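Informe de proyecto - Control y planificación para tareas de ordenar en dormitorio
Asignatura: Proyecto de Robótica II
Autora: Jeptoo Lema
Entrega: diciembre (versión corregida, la del martes tenía mal la sección 4)

1. Objetivo

Hacer que el humanoide lleve una cesta hasta la estantería y la deje en un compartimento libre. Solo la parte de software. El hardware venía montado y no se tocó, salvo reapretar conectores.

Lo que se pide en el enunciado: (a) un planificador de tareas, (b) control del brazo con la cesta en la mano, (c) registro de datos de cada ejecución. Lo de abrir cajones era opcional y no se hizo.

2. Arquitectura

Cuatro procesos que hablan por mensajes. Los nombres son los del repositorio:

Gomeo: percepción. Saca la pose de la estantería y la de la cesta.
Mosoti: planificador. Árbol de comportamiento, 26 nodos en la versión final.
Prolbridge: puente entre el planificador y los controladores de bajo nivel. Traduce objetivos cartesianos a referencias articulares y corta si algo se sale de límites.
Starndale: grabación y reproducción de registros. Empezó como script suelto y acabó siendo lo que más se usó.

El puente corre a 100 Hz. Percepción va mucho más lenta y por su cuenta, el puente interpola con la última pose buena. Si la pose es vieja se para el brazo y se mantiene el equilibrio. Esto último se añadió tarde.

3. Percepción

La estantería es blanca y la pared es casi blanca. Primer problema. El detector de bordes perdía el panel lateral con luz de tarde y colocaba la unidad girada. Probado: subir contraste (nada), filtro de color (peor), ajustar un modelo de caja a la nube de puntos y usar el rodapié negro como referencia de la pared. Se quedó lo último. Simple pero aguanta.

La cesta roja es fácil de segmentar por color. Difícil la profundidad: las paredes son caladas y la nube tiene agujeros, el centroide se iba hacia atrás porque entraban puntos del fondo. Solución: usar solo el borde superior, que es más ancho, y estimar el resto con las medidas de la cesta. Las medidas están en un yaml. Si se cambia de cesta hay que cambiar el yaml a mano.

Compartimentos: una rejilla fija respecto al panel lateral. Ojo, las alturas no son iguales en todas las columnas, el hueco de arriba en la columna del medio es más alto que el vecino. La primera rejilla era uniforme y el planificador proponía dejar la cesta encima de una balda que en realidad estaba más abajo. Dos tardes perdidas en eso.

4. Planificación

El árbol hace: localizar estantería, elegir compartimento, acercarse, orientar el cuerpo, bajar el brazo, alinear, introducir, soltar, retirar. Cada rama tiene su condicion de aborto.

La elección de compartimento es una función de coste con tres términos: alcance del brazo, distancia de las articulaciones a sus topes, y espacio entre el antebrazo y los divisores. El tercero pesa más de lo que parecía al principio. Con el peso bajo, el plan era válido para la mano pero el antebrazo pasaba demasiado cerca de la división vertical.

La cesta se modela como un volumen rígido pegado a la mano. No lo es, se balancea un poco. Se infló el volumen de colisión y se limitó la aceleración del hombro. Más lento, pero los planes salen.

La cama también está en el mapa, como una caja. Sin almohadas. Para caminar por el lado estrecho basta, para girar hacia la estantería hubo que ampliar el margen trasero, por el cable que sale de la cadera.

5. Control

Brazo: impedancia en espacio articular, ganancias bajas en muñeca. Piernas: el controlador que ya venía, sin cambios. Lo único que se le pasa es una estimación del peso que lleva la mano para corregir el centro de masas.

Fallo recurrente: al bajar el brazo rápido, el tronco compensaba y la mano se desplazaba respecto a la estantería. Planificador y control no se enteraban el uno del otro. Ahora el puente recalcula el objetivo en el marco de la estantería en cada ciclo en vez de fijarlo al principio. Era un cambio de pocas líneas, encontrarlo no.

6. Pruebas

Se hicieron 11 ejecuciones completas con la versión final, mismas condiciones iniciales, compartimentos vacíos. Antes hubo muchas más sueltas pero con código distinto, no se cuentan.

Los abortos fueron casi todos por pose caducada. Uno por límite de par en el codo, sin explicación clara todavía; el registro está guardado y se puede reproducir con Starndale. Reintentar desde la posición de acercamiento funciona mejor que desde el principio, así que el árbol lo hace así ahora.

Tiempo de planificación: cómodo cuando el compartimento está a media altura. En los de abajo el planificador tarda hasta 11 segundos y a veces devuelve un plan con un giro raro de hombro. Se descartan por filtro.

7. Pendiente

- Pasar las medidas de la cesta a detección automática.
- Incluir los cables en el modelo de colisión. Ahora mismo solo hay margenes.
- Tests del puente. Hay para los límites, no para la interpolación.
- Compartimentos ocupados. La rejilla tiene el campo pero no se rellena.
- Documentar el formato de registro, solo está en comentarios.

8. Cómo ejecutar

Arrancar percepción y esperar al mensaje de pose estable. Luego el puente, luego el planificador. En ese orden, si no el puente entra en parada y hay que reiniciarlo. La grabación se puede lanzar en cualquier momento. Configuración en la carpeta config, un archivo por proceso.
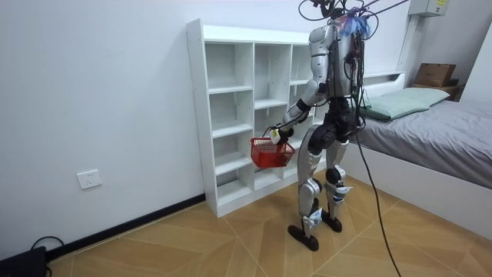

Figura 1. El robot con la cesta roja delante de la estantería.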